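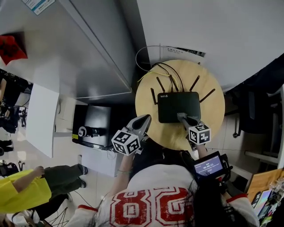
Progress report no. 2: Restoration of the Sanine quarry tramway locomotive and 182 meters of track

Prepared by Yara Daher, project coordinator, for the grants office of the Saab Fund

1. Period covered

The report covers the work from the end of the first payment until the last week of November. The next payment is connected to the boiler inspection, so I describe the boiler in more detail than the other parts.

2. The locomotive

The frames of "Firari" are now back on their wheels. In the last report I wrote that the left rear axlebox was cracked. Shadi Issa welded it, but the weld did not satisfy him, and we decided to cast a new one. The pattern was made in our own workshop. The casting arrived in good condition and needed only light machining before it was fitted.

The boiler came back from the contractor, Plulow, with 30 new tubes and a repaired firebox door ring. The cold hydraulic test was done on a Tuesday in the presence of the inspector. One washout plug was leaking and had to be seated again, after which the pressure was held for the required time. The steam test is not yet done. For this we wait for the second safety valve, which was sent back to the maker because the spring had the wrong rating.

The cab sheets are cut and drilled, but we do not rivet them until the boiler is in its final place. The side tanks are the weak point. When the old paint was removed, the bottom plates were found to be thinner than our survey in the application had shown. Irena Kurek has prepared a drawing for new bottoms with the original rivet spacing, and I attach it to the paper copy of this report.

3. The track

All 182 meters between the shed and the loading bank are now laid on new sleepers. The curve behind the shed was too tight for the coupled wheels, and Maya Matar and her group moved it outward by a small distance. They also widened the gauge there slightly. The ballast is complete up to the culvert. After the culvert it is only tipped and must still be packed by hand.

The turnout at the loading bank has its blades, but the lever is missing. We have an offer of a used one from another narrow gauge line and will collect it in spring.

4. Training

Shadi Qudah has written the first version of the firing and driving rules. 25 people attended the evening course on signals and shunting, which begins at 6 p.m. in the shed. The practical part will start when the locomotive can be steamed.

5. Budget

We have spent less than planned on the track and more on the boiler. With your permission I would like to move the unused amount from the line "rail and fastenings" to the line "tanks and plate work". The total of the grant stays the same. Please let me know if a separate form is needed for this change.

6. Next steps

Steam test of the boiler, in the frames if the inspector agrees. Order of steel plate for the tank bottoms. Packing of the ballast after the culvert. Painting will not begin in the next period.

The invoices and the test certificate are sent separately by mail.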